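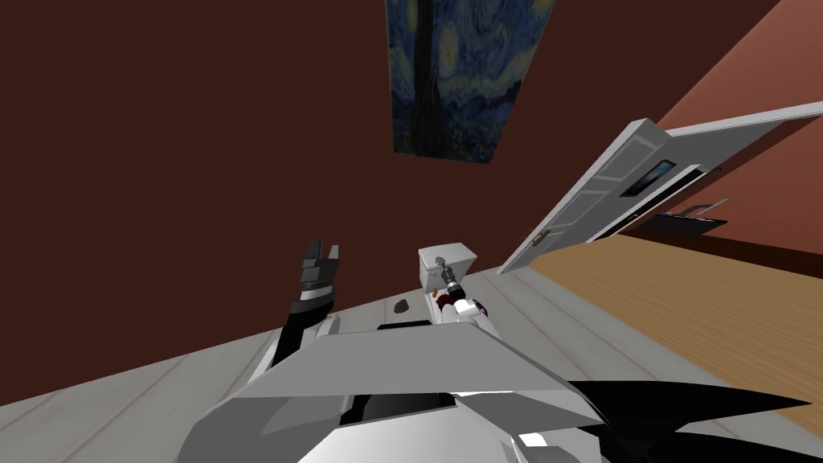

A simulated bathroom task in Zukmont, rendered from the robot's own viewpoint, with one arm extended toward a toilet.

Zukmont is a software stack for planning and controlling two-armed mobile robots in simulated homes. It takes a task goal, such as pressing a fixture or closing a door, and produces joint commands for both arms and the base. The first version was written by Soon-im Ra and Ashton Partington as a planner for single-arm reaching. Support for a second arm and a moving base was added later by Leonie Tautahi.

Architecture

The stack has three layers. The task layer, named Carkano, breaks a goal into a sequence of contact and motion steps. The motion layer searches for collision-free paths between those steps. The control layer tracks the chosen path and corrects errors at a fixed rate of 400 updates per second. Layers exchange messages through a shared log, and any run can be replayed from that log without starting the simulator again.

Perception

Zukmont does not read object positions directly from the simulator during evaluation. A separate module, Nigatu, estimates them from rendered color and depth views. Nigatu assigns each surface to one of 237 household classes and fits a simple shape to each object. Wall-mounted pictures, open doors and changes in floor material are treated as background unless the task refers to them. Small items on the floor are kept as obstacles even when their class is unknown.

When the base leans, the rendered view tilts with it. Nigatu corrects for this by using the estimated direction of gravity before fitting floors and walls. Early releases lacked this step and often placed the floor plane too high, which caused the motion layer to reject valid reaches.

Planning

Reaches in bathrooms are among the harder cases because the target is often close to a wall and the robot's own body blocks much of the view. Carkano samples 2052 candidate base poses for each reach and discards those that bring either arm into contact with the body panels. The idle arm is held in a fixed posture or moved aside if it restricts the working arm.

Limitations

Contact is modeled with rigid shapes only. Soft items and liquids are not supported. Forces reported at the fingertips depend strongly on the simulator's time step, and results obtained with different step sizes cannot be compared directly.

See also

Pindov (scene editor)
Carkano task language
Whole-body control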